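Search this manual
Enter keyword
Print this page | E-mail this page

4.2 Loading the Tapia parts bin

1. Set the bin down with the rear trough at the top. The trough is a separate compartment, however tempting it looks as a shelf.
2. Wipe the floor. Scuffs and fine scratches are wear and will outlive your cloth.
3. Check that both floor holes are clear.
4. Lay the bars flat, up to 10 per load. They need not be parallel, and after 5 minutes of use they won't be. 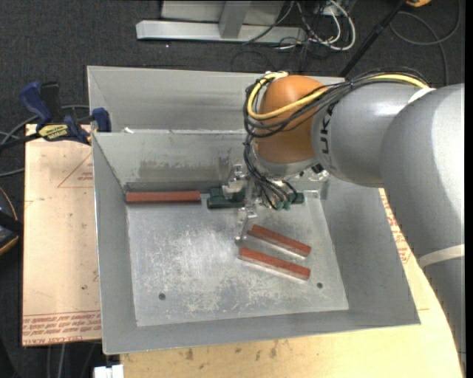

Fig. 4-2. Bars on the bin floor, rear trough at top.

NOTE: Red and green pieces may share a bin. Sorting them by color is permitted and has no effect on anything.

CAUTION: Do not exceed 60 lb. The sloping walls send dropped bars to the bottom, along with any fingers that went in after them.

5. Pick scraps off the divider before closing out the shift.

We use cookies to improve your visit. Accept | Settings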